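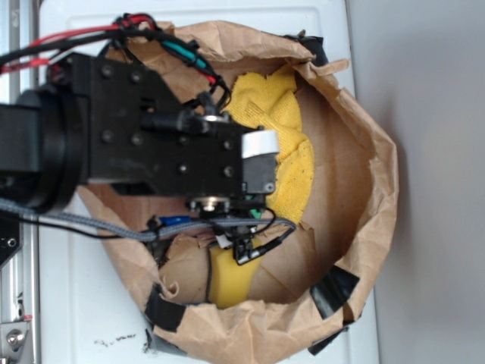 The cable routing on the arm is still the worst part of it, and I've decided to leave it alone until the gripping works properly. Every time I tidy the wires I pull something out of a connector, then lose an evening finding out which one. The grey braided cable is the main nuisance. It needs enough slack for the wrist to turn, but with that much slack it hangs into whatever the gripper is reaching into. I tried a shorter one in June and it went tight at full reach, so the long one went back on.

For anyone who hasn't read the earlier posts, the arm lives on an aluminium frame at the Castelby workshop, on the bench by the back wall. Natália Azevedo did most of the bracket work and I do the wiring and the software. The two of us share one key to the cupboard, which is why progress depends a lot on who is free after work.

Up to now we had only asked it to pick things off a flat surface. It got fairly good at that. The next job on the list was getting things out of a container, and I wanted one with soft sides, so that a mistake would crumple the container and spare the gripper. A paper bag was the cheapest thing I could think of. The first one fell over as soon as the arm brushed it. The second stayed up but kept closing in on itself. What works is rolling the top outwards and sticking the rim down with black tape. 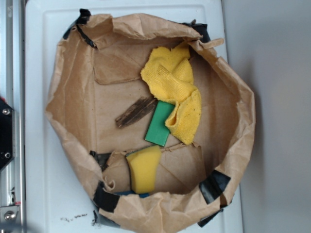
The cloth has been harder than I expected. It's a yellow microfibre one from under the workshop sink, and it never lies the same way twice. When the gripper comes down on a fold it usually gets hold of something, but a fold is not always attached to the bit of cloth you think it is, and sometimes the whole lot slides across and covers the block. The sponge is easier. It squashes, so a bad grip still tends to be a grip.

The green block should be the simplest of the lot and it isn't. It has flat sides and clean edges, so the fingers either land square on it or they tip it. On a table that doesn't matter much, because you back off and try again. In a bag there's a paper wall a short way off in every direction, and the arm has to come in nearly straight down or the bracket catches the rim. I spent two evenings on the approach angle alone. The old code picked the shortest path to the object, and the shortest path quite often went through the side of the bag.

I've now split the move into two. The arm goes to a point above the opening, waits for 60 milliseconds, and only then goes down. The wait is there to let the wobble die out of the frame. Natália thinks a stiffer frame would be the proper fix and she is probably right, but a wait costs nothing and I can type it in from my chair.

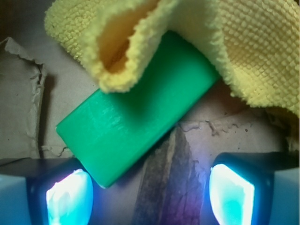 Myrto Manolakis

The finger pads are the other thing I've been working on. They are lit from inside, and the light spills on to anything close by. On brown paper it comes out as a blue and violet tint, and the colour matching I wrote for the table had no idea what to do with that. Near the pads, the bottom edge of the green block reads as a different colour from the top. For the moment I take the colour reading while the gripper is still high up, and ignore the wrist view once the fingers are close. It's crude, but the log from the last long session ran to 3471 lines and very few of them were complaints about colour, so it can stay.

Shadows inside the cloth are still a problem. A deep fold goes almost orange, and the software then treats it as a separate object. Mercedes Huaranga suggested lighting the bag from the other side as well. I have a spare lamp at home and will try it.

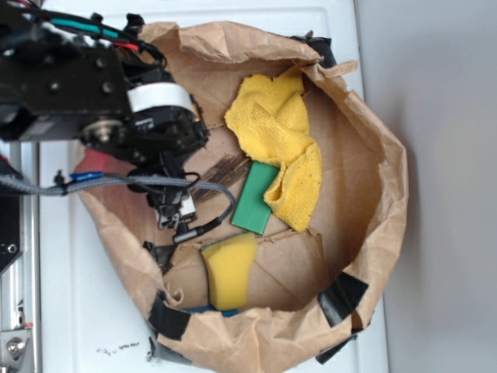
Reaching into the left side of the bag, with the block, cloth and sponge inside.

Things left to do, in no particular order. The small bolts on the flat bracket want thread lock, as I keep finding one that turns by hand. The connectors need labels that I can read without taking my glasses off. The bag itself is getting tired. The paper has started to peel and tear in places on the inside, and I don't know yet whether the loose bits will confuse the camera or just get in the way of the fingers. I'd like to get a bit more out of this bag before I change it, because a new one means measuring the rim height again.

After that I want to try it with the bag moved a hand's width to one side without telling the software. Natália has said she will do the moving while I'm making the tea, so that I can't cheat. I'll put the code for the two-part move up once I've taken out the commented bits.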